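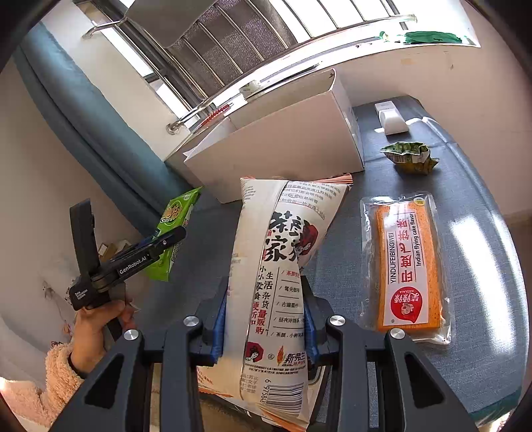
Soft packaging is the hardest thing I've ever asked a robot to pick up, and I've now spent most of a year on it. Lollum is my homemade arm (it lives on a shelf at the Undholm workshop in Bulham and comes home with me when I can carry it), and all I want it to do is take snacks out of a box and put them on a table without crushing them or flinging them at the curtain. Blocks are easy! Cans are easy! A chip bag is a pillow with opinions. So before I let the arm try anything, the pickups get done by hand, with a hand-held gripper, and that teaches me more than any amount of fiddling with settings. Look at how the big white bag is standing up between those blue pads, with its crinkled top edge in the air. A bag held like that leaves you lots of room to see what you're doing and lots of bag to set back down on.

I get asked for my notes on this pretty often, so I've finally typed them up. They're in no real order, and some of them are only about my arm and my table.

Pads first, motors later

I started with bare printed jaws and a stronger motor, which is the wrong way round. The bags slid, I squeezed harder, the bags popped. What fixed it was a softer pad with some give. Cut your pads a little longer than the jaw and trim them after gluing, never before. Wipe the jaw with rubbing alcohol, let it dry while you make a coffee, then stick the pad down and clamp it overnight between two scraps of wood with wax paper on each side. I skipped the wax paper once and had to chisel my jaw off a piece of pine.

Pick a pad color that doesn't match your jaws. Dark pads on dark jaws all look like one blob when you go back through your video, and then you can't tell whether the pad was touching the bag or hovering next to it. Mine were black for months. Such a silly thing to lose evenings over.

Crumbs and snack grease are murder on pads, by the way. A damp cloth with one drop of dish soap, then a dry cloth. Don't use anything oily or shiny on them, even if the bottle says it restores rubber. I tried it and Lollum couldn't hold a pencil for a week.

Screws

Put a dab of removable threadlocker on every screw in the gripper frame, the kind you can still undo with a normal screwdriver. The gripper opens and shuts all day and the little screws walk out on their own. I also put a paint-pen line across each screw head and onto the plastic next to it. If the line's broken, the screw has turned. It takes a minute to do and you can check the whole frame at a glance while you're waiting for a battery.

If a screw hole in printed plastic has gone loose, don't just reach for a longer screw. Heat-set brass inserts are cheap and go in with a soldering iron. Press slowly, stop just before it's flush, then push it the last bit with something flat and cold. Practice on a scrap print first because the first one always goes in crooked!

Bags, packets and the slippery stuff

Every kind of packet wants its own grip, and I wish I'd made myself a little chart on day one. Here's roughly what mine says now:

Puffy bags: take them low and go in slow. There's air in there and it needs somewhere to go. Close until the sides start to dent, then stop. If you can hear it crackle a lot, you've gone too far.

Flat clear packets, lying flat on the table: these were the worst. The jaws just skate over the top. What works for me is nudging the packet until one end pokes over the edge of something (a book, the table, another packet) and then grabbing that end. Lollum does this now too, and I was so proud the first time that I called my sister.

Stiff foil packs: pinch across the seam if you can get at it. The seam doesn't squash, so you get a nice steady hold.

Already crumpled wrappers: leave a few in the mix on purpose. A robot that has only ever met smooth new bags will be lost the minute it meets a scrunched one.

And please use bags with different writing and colors. I bought a whole case of one flavor because it was on sale, and Lollum turned out to be brilliant at that flavor and hopeless at anything else. Now I go to the grocery with the imported snack aisle and take one of whatever looks fun. Then you also have something to eat, which the rest of the workshop appreciates more than they appreciate the robot.

The box

Use an open box with the flaps up for a good long while before you try it with the flaps folded down. The flaps wobble and get in the way, and you want to find that out while you're holding the gripper in your own hand and can feel the bump. If the box keeps scooting backward, put a strip of that rubbery drawer liner under it. I tried a brick inside the box first. The brick worked, but then the jaws met the brick.

Taking things out is a different job from putting them in, so practice both. I did nothing but unpacking for ages and then couldn't understand why my arm dropped everything from a foot up when I asked it to put the bags back. Well, it had never been shown.

Light from a window

I love working by a window and the camera hates it. Bright daylight coming straight at the lens makes the front of every bag go murky, and shiny packets throw a glare that jumps around as you move. You've got a few choices. A thin white curtain is the cheapest. Turning the table a quarter turn is free. What I do is a bit of both, and I also leave some of the sessions bright and awkward, so the arm gets used to a sunny kitchen. Just don't let all your practice be at the same hour! Mine were all after lunch to begin with, and in the evening Lollum behaved like it had never seen a table.

Dark tabletops are kinder than white ones, I've found. If yours is glossy, an old matte place mat does the job.

Two hands

If you can, learn with a gripper in each hand. One holds, the other fetches, and your brain sorts out the order without you thinking about it. It feels ridiculous for the first hour, like eating peas with oven mitts. Keep your elbows close, and swap which hand does the fetching before you get tired, or you'll end up with a sore thumb like I did in June.

Sleeves! I own a very nice bathrobe and I'm not allowed to wear it for this anymore. If you wear anything fluffy, push it well up your arm, or put a hair tie around the cuff. Fluff gets into the slides and wraps itself around anything that turns, and you'll be there with tweezers until bedtime. Once the real arm is moving under its own power I'm much stricter: short sleeves, hair up, stop button where my free hand can slap it.

Keeping track

By October 2022 I had done about 3,000 pickups by hand and kept 2,604 of them. The rest were me sneezing, dropping the gripper, or forgetting to press record. Don't throw away the ones where the bag slips and you catch it again, though. I did at first, and those are some of the most useful ones you'll make. Toss only the recordings where something is wrong with the recording itself.

Name your files while you still remember what you did. Date, which box, which pads. I used to write "good one" and "good one again" and I have no idea what I meant.

Orathai Saengthong, who has the bench across from mine, got me to keep a paper notebook next to the computer, and I grumbled, and she was right. When I changed the pads I wrote it down. When I moved the camera by the width of a finger I wrote that down too. Later, when the arm suddenly started missing everything to the left, I found the reason in the notebook in four minutes flat.

Power and cables

I run everything from one power strip with a switch I can reach. Leave a loop of slack at each joint of the arm and tie it loosely — if you pull the zip tie tight, the wire breaks inside the tie where you can't see it. My mounting plate is a Luangrath one that I got secondhand from another member, and I had to redrill it, so measure your own bolt spacing before you buy anybody's old plate.

Also, label both ends of each cable. Masking tape and a pen. I've never regretted a label.

Cleaning up in a shared shop

Food and a workshop don't mix well, so I keep the snacks in a lidded tub and never leave an open bag on the bench overnight. Undholm has mice, whatever the website says. Anything that has been squeezed, dropped or dragged across a bench with solder on it doesn't get eaten unless the wrapper is still sealed and has been wiped down.

Next I'm trying jaws with a slight curve at the tip, for those flat packets. The first pair is printing now, and I'll add a section here once I've had a proper go with them.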